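Shelf Life: the reading corner at Dotdale

A small gallery by Ariel Dumlao

The reading corner on the upper floor at Dotdale has been "nearly sorted" for as long as I have been coming here, and I have been coming here long enough to have my own mug. In December we decided to sort it properly. By "we" I mean that I said it aloud at tea and then found myself holding a duster.

The books came to us from all over. Some were left by the Gruvorden language circle when it folded, some arrived in a crate from Sison with no note, and the rest turned up the way books do, by being lent to somebody who moved house. Plenty are in Chinese, which I read at the speed of a tired snail and with a dictionary open on my knee. Shelving them by subject was therefore going to be an adventure. Shelving them by colour was suggested, and the person who suggested it was sent to fill the kettle.

Click on any picture for the larger version, if the site is in the mood.
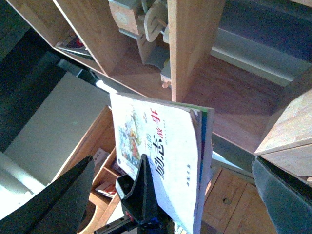

Page last changed: December, 8 in the evening

1. Self-improvement, slightly worn
The two big navy characters down the cover are 励志, lìzhì, the word you find over the inspirational section in a Chinese bookshop. A paperback to stiffen the resolve, then, and I will say it looks as though it has seen some use. The cover is mostly off-white with a little coloured illustration on it, all soft greens and blues and oranges, far gentler than the covers on our English books of the same sort, which tend to feature a man with folded arms.

Behind it are the wooden shelves, and in one of the compartments is the wooden mechanical toy. I am very fond of the toy. It has curved parts and a peg and a small round knob, and every visitor over the age of 50 goes straight to it and has to be called back to the books. It was meant to move to the games cupboard during the sort. It has been granted a stay.

As for where 励志 should live, I wanted it next to the cookery, on the grounds that both kinds of book make promises about the new you. I was overruled. It now goes on the second shelf with health, gardening and a guide to keeping bees that has never, to my knowledge, been opened by anybody with bees.
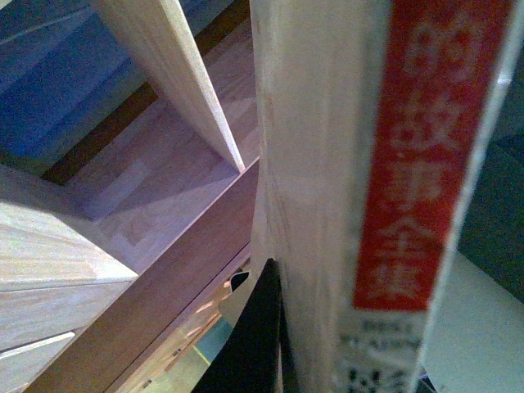
2. The complete stories of somebody
A proper upright spine, cream with a red band down it, and a title ending in 的故事全集. That much I can manage: "the complete collection of stories", with the "of whom" or "of what" coming before it. I like a book that announces it is complete. It saves you worrying that there is a better bit in another volume.

Story collections have been given a shelf to themselves, at a height a child can reach and a grown-up with a bad back cannot. I argued for this on principle and have regretted it every time I've had to put one away.

What went where

For anyone who comes in and can't find the thing they hid behind the atlases:

Top shelf: dictionaries, atlases, anything heavy enough to be a worry.
Second shelf: self-improvement, health, gardening, the bees.
Third shelf: novels, in both languages, mixed together and getting along so far.
Low shelf: story collections and picture books.
Box by the door: duplicates. We had 5 copies of the old Skusanance walking guide, and you are welcome to 4 of them.

Borrowing is as before. Write it in the red notebook, bring it back when you've finished, and please don't turn down the corners. I know which of you does it. If your Chinese is better than mine, which is a low bar, I'd be glad of an hour's help with the spine labels. Tea is provided, and there may be biscuits if the walking group hasn't been in first.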